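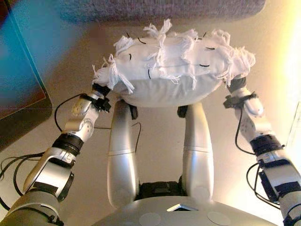 April, workshop notebook - madder, batch 6

Started 7 am, kettle on before the lights. Wool is the Bromenton two-ply, 457 g dry weight, scoured last night and left in the sink under a plate so it stays down. Still a bit greasy at the tie ends. Tied them looser than batch 5, those had white rings under every tie.

Madder is from the new Plilusau bag. 229 g, half weight of wool near enough. Smells sweeter than the old stuff, grind is coarser too. Soaked overnight, poured off the first water (brownish yellow, kept it in a jar, might do the cotton scraps with it).

Alum: same as always, see inside cover. Mordant pot was not cleaned properly by whoever did the walnut. Scrubbed it. Please don't use the mordant pot for walnut.

Chalk - forgot, added late, after the dye was already in the pot. So the comparison with batch 5 is not really a comparison. Writing it down anyway.

Heat. Went up slow, kept the lid off so I could see. Thermometer clip slid down and I was reading the bottom of the pot for the first half hour, so the early numbers in the margin are too high, ignore them. Held it well under a simmer till lunch. Back ring on the burner is going out again when turned low. Needs looking at before anyone does indigo on it.

Color at 11: orange, flat, dissapointing. At 1: redder. Pulled one skein and rinsed it - brick. Put the rest back in with the heat off.

Sample card: strips from 4 and 5 pinned next to 6. Wet color against dry color, so no use yet. Card is on the shelf by the scales, leave it there please.

Water. I think this is the real problem. Used 848 ml of rainwater for the soak and then tap for the whole pot, becuase the barrel was down to the green bit. Tap here is hard, and I put chalk in on top. Too much? Old Maillard leaflet says hard water is good for madder but gives no amounts at all.

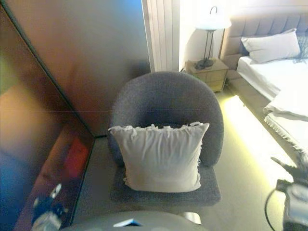 Ornier wrote back on the bag at last, saying the coarse grind wants two nights of soaking and that the second extraction usually comes out redder than the first. Would have been good to have that on the label. Also they say skip the chalk if the kettle furs up. Ours does.

So for 7: no chalk, two nights, same wool. Keep the exhaust from today for a paler lot, drained roots go back in the net bag in the fridge.

Out of pH strips. Out of string.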